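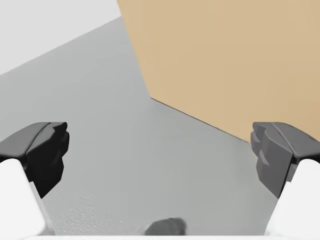

Keeping the Urkwood open: Henk Van Wijk on old halls and new bookings

Venues, Interviews

Henk Van Wijk has managed the Urkwood for six years, and he still carries the keys on a bit of string. The former corn exchange in Jondside takes weddings, dinners, the odd trade fair and a blues night every other Saturday.

"People ring up wanting the big room and then they come and fall for the gallery," he says. "It was the clerks' floor. You can still see where the desks were fixed down."

The building went up for the De Bruijn family, grain merchants who used it until the trade moved to the docks. After that it was a roller rink, a furniture store and, for 2 winters, nothing at all. Van Wijk says the empty spell did more harm than the skaters.

"The gutters blocked and water came down behind the plaster. We had 1597 ceiling tiles listed when I started. The surveyor wanted every one of them tapped with a stick, so that's what we did."

The roof was finished in July. The floor came next, sanded and sealed over three weeks with the hall shut. He lost four bookings and got one of them back.

Hiring is kept simple. There is a day rate, an evening rate and a deposit. Couples can bring their own caterer as long as the kitchen is left as found. The bar has to be run by the house, a condition of the licence.

"I get asked about that more than anything. They want to bring their own wine. They can, and we charge corkage. It's on the second page of the form."

Noise is the other regular question. Music stops at half past eleven and the side doors stay closed from ten. The flats opposite were built long after the hall, but Van Wijk doesn't argue the point.

"They live there. I go over with a list of dates each season so they know what's coming."

He would like to put a lift in next. The gallery can only be reached by the stone stairs, and he has turned down a couple of anniversary parties on account of it. An architect has drawn up two positions for the shaft, one inside the old weighing office and one at the back by the bins.

"I prefer the bins. The weighing office still has its hatch."

Viewings are by appointment, weekday afternoons.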